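Speaker notes: grasp width, force and release in the Stivum pick stack
October 3, 2026

Slide 1. Title
Say who we are: the manipulation software group at Pleteck. Questions at the end, except clock and timing questions, which are easier to answer on slide 4.

Slide 2. What the stack does
Three processes. Perception publishes an object mask and a fitted box. The planner takes the box and proposes grasps. The controller runs the arm and closes the fingers. Messages go over Nalex, our in-house bus. The planner never talks to the motor drivers directly. Mention that the first version did, and that we spent most of May taking that out.

Slide 3. Why baked goods
Rigid test blocks hid two faults. A block has one width, so a wrong width estimate still ends in contact at the same place. A block also does not yield, so the force ramp looks like a step and any threshold works. A croissant has a curved outline, a taper toward each tip and a crust that gives. Pause before the next slide.
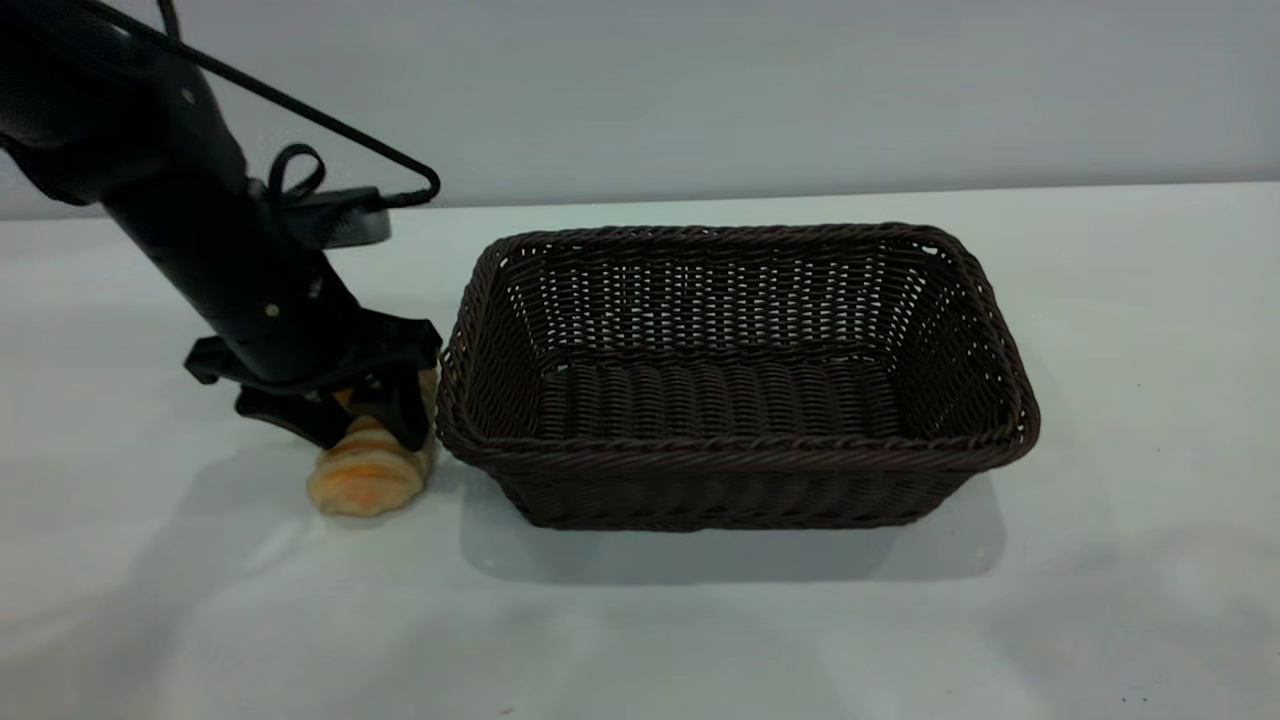
PERCEPTION AND GRASP SELECTION

Slide 4. Width estimate
Point out the fingers on either side of the croissant and how close the rim of the basket is. The planner has to fit the right finger into that space. Much of the top surface is hidden by the gripper at this stage, so the mask is frozen before the final descent and the controller works from the last good estimate. Do not claim closed-loop vision here. We tried it, and the box fit collapsed as soon as the fingers covered the object.

Timing: the mask is stamped at exposure, the box at publish. Subtract the two before using the box. The old code used publish time for both.

Slide 5. Collision margin
The basket goes into the planning world as a closed box with an open top. Open weave gives holes in the depth map, and the first planner read those holes as free space and routed a finger through the wall. We now fill any gap inside the fitted rim. Cost is small. It also means we cannot plan a grasp on anything seen through the weave, which we do not need.

CONTROL

Slide 6. Closing
Velocity mode until first contact, then force mode. The control loop runs at 1000 Hz. Contact is declared when filtered motor current stays over threshold for 100 ms. Expect a question about the length of that window. Answer: a shorter one triggered on cable drag at the wrist.

Slide 7. Release
Open to the pre-grasp width, hold, then retract straight up. Opening to full width next to a basket wall pushes the basket.

TOOLING

Slide 8. Replay
Every attempt is logged by Onsri, our recorder, and can be replayed against a new planner build without the arm. The regression set holds 517 attempts. A build that changes the selected grasp on any of them gets a manual review. Show the diff view if the network is up, otherwise skip to slide 9.

Slide 9. Open items
Force threshold is still set per product by hand. Two objects in contact are still segmented as one. Leave this slide up during questions.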